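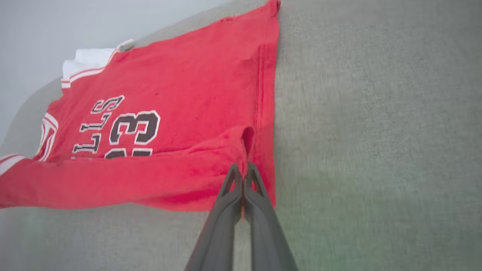
Tumelo Mtshali asked after last week's session whether a fire that has been declared "held" can still lead to an evacuation. It can, and the rest of this handout depends on the difference.

## Terms for the Fellby exercise

- **Out of control** — still spreading, or expected to spread past the present line.
- **Held** — not expected to cross the line under the forecast weather.
- **Under control** — fully ringed, no further spread expected.
- **Out** — checked and closed.

"Held" rests on a forecast. If the wind turns, the status goes back and so does the alert level.

## Alert and order

An *alert* means be ready to go. Assume 30 minutes' notice. An *order* means go now. In the exercise, Fellby is on alert and Padau is under an order, although Padau is further from the fire. Look at the slope and the single road out before you explain why.

## Figures to use

Burnt area at noon: 800 hectares. Homes in Padau: 400. Residents in both places: 2233.

The Dremley road is closed to all but crews. Buses leave by Shezi.

## For next time

Read the November debrief, chiefly the part on livestock. Write one page on when you would lift the Padau order, and name the information you would want first. Maps can be drawn by hand — keep the scale on them.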